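Chapter 4
Setting Up a Bass Guitar

I put off my first setup for 15 months. I had a secondhand Gronley with a short scale and a neck like a banana, and I was so sure I'd snap the truss rod that I just played it that way and told people I liked high action. (I did not like high action. My left hand hated me!)

Then Ülle Paulauskas, who had the repair bench by the door at the shop where I swept floors, handed me a wrench one October and made me do it myself while she ate her lunch. It took me most of the afternoon, and she only grabbed the wrench away from me once.

So in this chapter we're going to do what she made me do, in the same order. Neck relief first, then string height at the bridge, then intonation, then pickup height. Please don't skip ahead. If you set your intonation and then go back and move the neck, you'll get to do the intonation all over again, and I've done that more times than I want to put in print.

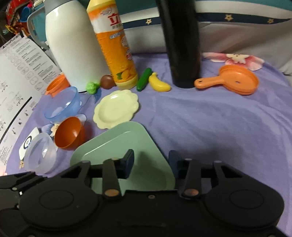

Before you touch anything, put on the strings you plan to keep and tune to the pitch you play at. A heavier set pulls harder on the neck, and a setup done on old light strings won't hold once you change them. I like to let a new set sit overnight and then tune it again in the morning.

You'll need a tuner, a ruler with fine markings, a set of feeler gauges, a screwdriver that fits your saddle screws, and the right wrench for your truss rod. Please check the size of that wrench! A nut that's been rounded off by a sloppy fit is a sad thing to find, and I've found plenty. 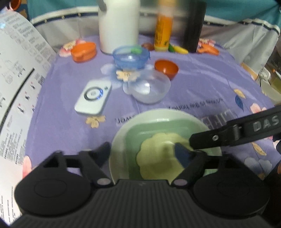
Figure 4.2 Pale green bowl with a cream-colored, flower-shaped sponge.

Most of the photos of my own work in this chapter are of a four-string Predura, but a five-string works the same way, with one more saddle to fuss over. Marthinus Ntuli plays his tuned down a whole step, and we'll get to his bass at the end, when we talk about nut slots.

Okay, tune up, hold the bass in playing position, and look down the neck from the body end.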